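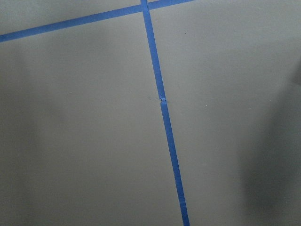
发件人:Reinaldo Furtado
收件人:公用厨房与茶水间邮件组
日期:2020年11月12日
主题:Re: 蓝胶带分格法,要不要写进公用页

各位好,

Wagner 那封长信我读了两遍。先把他的话引在下面,有些段落我删了,原信在存档里,没删的部分一个字没动。我的意见写在引文后面,比较长,不想看的可以直接跳到末尾的几条。

Wagner Araújo 写道:
> Assunção 那边的茶水间改用分格法已经有一阵子了,我自己看下来效果很好,想提议把它写进我们的公用页,作为推荐做法。
>
> 做法很简单。长桌上用蓝色胶带横竖拉几条,分成大小差不多的格子,每个格子放一类东西:杯子一格,牛奶和糖一格,热水壶一格,留一格给正在用的东西。拿走什么,用完放回原来那一格。不用贴标签,几天以后大家就记住了。
>
> 好处我列过一次,再说一遍。桌面不会越堆越满,因为格子满了就是满了。谁少放了东西一眼就能看出来。擦桌子的时候可以一格一格擦,不用把所有东西都搬走。
>
> 成本几乎没有,一卷 Steller 的蓝胶带就够,20 块钱。相比之下,之前讨论的那套 Stondale 木隔板报价是 2,730,我觉得没有必要再谈了。
>
> 杯架我建议保留,放在格子里就行。杯架本身就是一种分格,两者不冲突。
>
> 如果没有反对意见,我下个星期就把它写进去。

好,反对意见来了,不过没有标题听上去那么强烈。

我不反对胶带。我家工作台上就贴着胶带,用来标切割垫的位置,贴了很久,挺好用。我怀疑的是“效果很好”这四个字。Wagner 说的效果,是他去 Assunção 的时候看到桌子很整齐。我也去过,也觉得整齐。可是桌子整齐这件事,在刚贴完胶带的那段时间里,和胶带有多大关系,和“大家刚开过会说要整齐”有多大关系,这封信里没有办法分开。我记得二月份那边换过一次大托盘,当时也有人写信来说效果很好,要推荐给所有人。托盘现在垫在花盆下面。我不是要翻旧账,但凡一种收纳办法,头几个星期几乎没有失败的。

所以我想问得具体一点。贴线之前桌上常放的是哪些东西,贴线之后是哪些东西,有没有东西其实是搬到冰箱顶上去了?我上次去的时候,冰箱顶上有一摞饭盒、一袋没拆的滤纸、半包蜡烛。如果桌面变空是靠冰箱顶变满换来的,那这个账要一起算。

再说格子的大小。信里说“大小差不多的格子”,这句话我觉得恰恰是问题。厨房里的东西大小差得很远。一只茶杯放在格子里,周围全是空的;一个热水壶加底座加电线,一格放不下,于是线搭到隔壁去;再放一个面包机,干脆跨四格。等分格子在空桌上好看,桌上一放东西,线就只剩下装饰作用。Lola 店里的吧台我观察过几次(我在那边等人的时候没别的事做),人家也贴线,可是贴的是一条长边线,线以里归做咖啡的人,线以外归客人取杯。就一条线,大家都看得懂,撞不到一起。那条线有用,是因为它回答了一个大家每天都会遇到的问题。我们这边每天都会遇到的问题是什么?据我看,是洗完的杯子不知道往哪里放,以及牛奶开了没人放回冰箱。这两个问题,格子一个也不回答。

还有清洁。“一格一格擦”听起来合理,我自己试过一次以后就不信了。胶带有厚度,虽然薄,抹布过去的时候水和碎屑会停在胶带边上。茶渍尤其讨厌,沿着胶带边缘走,干了以后是一条褐色的线,撕掉胶带更明显。胶带交叉的地方是两层,更容易翘。翘起来一点,袖子一蹭,就翘起来一大截,接着有人好心把它按回去,按歪了,过几天又翘。我自己台子上的胶带之所以好用,是因为那里没有水。厨房的桌子一天到晚有水。

胶也要考虑。Wagner 说一卷 20 块,便宜,我同意。可是美纹纸一类的胶带本来是给刷墙的人临时用的,贴上去就打算撕。我去年在旧餐桌上留了一段没撕,后来撕的时候胶留在漆面上,用了半瓶酒精,又用了食用油,最后那一块还是比别处亮。公用的桌子要是也弄成这样,谁来出这个钱?旧木桌重新打磨上漆,我问过一家,开口 2,000。算上这个,20 块就没有那么便宜了。Stondale 那套 2,730 的我也不赞成买,太贵,而且一样是等分格子,毛病一样。我只是想说,比价钱的时候要把撕掉的那一天也算进去。

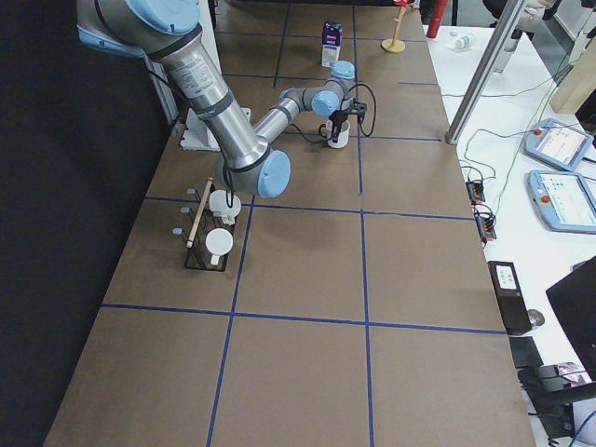
杯架和格子“两者不冲突”,这是信里我最不同意的一句。杯架是立着用的东西,占的位置比底座大得多,杯把、杯口、挂杯子的杆都会伸出来。你给它画一格,实际上要给它留出一圈,旁边那一格就不能放别的。图上的黑色线材杯架可以拿来说明:架上放了两只白杯子,左边还伸出几根杆的白色尖头,架子上斜着搁了一根细木棍。这种杯架,问题从来不在它站在哪一格,在于杯子怎么放上去。下面那只杯子是口朝上的。我不知道大家怎么看,我是不愿意用口朝上放在敞开架子上的杯子的,落灰,上面的杯子要是没沥干,水也正好滴进去。胶带画得再直,管不了杯口朝哪边。至于那根细木棍,我拿它当个提醒:杯架上只要有地方搁东西,迟早会有东西搁上去,搅拌棒、筷子、夹袋子的夹子,我家的杯架上还挂过一把剪刀。

不过这张图里有一个做法,我愿意承认比 Wagner 信里写的要好。胶带是贴在棕色纸板上的,纸板铺在长桌上。这样一来,留胶的问题就没有了,贴歪了换一块纸板,茶洒了也换一块。Wagner 的信里没有提纸板。如果真要写进公用页,我认为“先铺一层能换的东西”应该写在第一句,胶带写在第二句。当然纸板也有纸板的麻烦,遇水会起皱,会软,会有味道,放热水壶的那一端我肯定不敢铺。可以铺在放干东西的那一头,糖、茶包、纸巾、没开的饼干。要是有人家里有剩下的软玻璃垫或者旧的塑料桌布,铺那个更好,胶带贴上去也好撕。

说到牛奶。桌子远端放一小盒牛奶,这在哪个茶水间都看得到,我自己也这么干。分格法给牛奶安排了一个正式的位置,我觉得是帮倒忙。牛奶在桌上有了自己的格子,放在那里就成了“放对了地方”,于是更没有人把它送回冰箱。以前它孤零零立在桌上,总还有人看着别扭,顺手收走。我宁可桌上没有牛奶的位置,让它一直碍事,碍事才会有人动它。同样的道理也适用于用过的茶勺、拆了一半的糖。给临时的东西一个永久的格子,它就永久了。

“留一格给正在用的东西”也是一样。我敢打赌这一格会是第一个满的。每个人都觉得自己的东西正在用。半杯凉了的茶是正在用,钥匙是正在用,等快递时签了一半的单子也是正在用。Wagner 你在 Assunção 的那一格里看到的是什么?我看到的是一副老花镜和一个充电器,而且两次去都是同一副眼镜。

我知道有人会说我太挑剔,一卷胶带的事写这么长。可是写进公用页和自己家里试一试是两件事。公用页上的东西,新加入的人会当成已经验证过的办法来用,出了问题也不会想到来这里问一句。我们以前推荐过用旧挂历纸垫碗柜,结果油墨印在碗底上,那一条到现在还有人照着做,我上个月刚在一位新成员家里见到。所以我宁可现在啰嗦。

我也想过什么样的结果能让我改口。Assunção 那边如果愿意,可以把一半桌面的线撕掉,另一半留着,过 40 天再看。不用拍照,也不用填表,就问每天用那张桌子的人两件事:找杯子有没有变快,擦桌子有没有变省事。两件里有一件说是,我就闭嘴,而且我来写那一页。如果那边的人回答说“线?什么线?”,那也算是一种回答。

在这之前,我的具体建议如下,供讨论:

一、公用页先不写“推荐”,可以写“有人在试”,并注明是谁在试、从什么时候开始。

二、铺底的材料写在前面。直接往漆面、原木面上贴的做法不要写,写了我会继续反对。

三、格子按东西来画,不按尺子来画。先把平时真正放在桌上的东西摆好,用上几天,再沿着它们的边贴线。热水壶要连同电线一起算。最后很可能只需要一两条线,那就只贴一两条。

四、杯架单独写一条。我的意见是杯架放在离水槽近的一头,洗完先控水再上架,能口朝下就口朝下;架子上不搁杯子以外的东西。如果是带杆的那种,朝外伸的那一侧不要对着过道,我的毛衣袖子被钩过,杯子也因此碎过一只。杆的尖头有没有套子,买的时候看一眼。

五、牛奶不给格子。

六、“正在用”的那一格取消。真的需要,就放一个小碟子,碟子满了大家都看得见,端走也方便。

七、胶带的牌子不要写进去。Steller 的我用过,粘性可以,颜色也醒目,但别家的蓝胶带我没有比过,Wagner 应该也没有。写“容易撕的那种”就够了。深色桌面上蓝线其实不显眼,换黄的可能更好,这一点我没有试过,有试过的请说。

另外有一个小问题想单独请教大家。交叉处到底应该让一条压着另一条,还是剪断以后对接?我自己的切割垫旁边是压着贴的,省事,但交叉的那一小块总是先脏。对接的话边不容易对齐,而且多出好几个头,每个头都会翘。有没有人用刀沿着边裁过?裁的时候会不会伤到下面?纸板上倒是无所谓,桌布上我就不敢了。

Wagner,你信里说没有反对意见就下个星期写进去,请等一等。你要是下次还去 Assunção,顺便替我看看冰箱顶上那半包蜡烛还在不在,也看看热水壶那一格的胶带边有没有翘。我的猜测是翘了,猜错了我请你去 Lola 喝一杯。

Reinaldo Furtado

又及:存档里那封关于托盘的信,主题行写的是“终于解决了”,想找的人可以按这个搜。

又又及:我家的剪刀已经从杯架上拿下来了,现在在抽屉里,不用再有人写信来提醒。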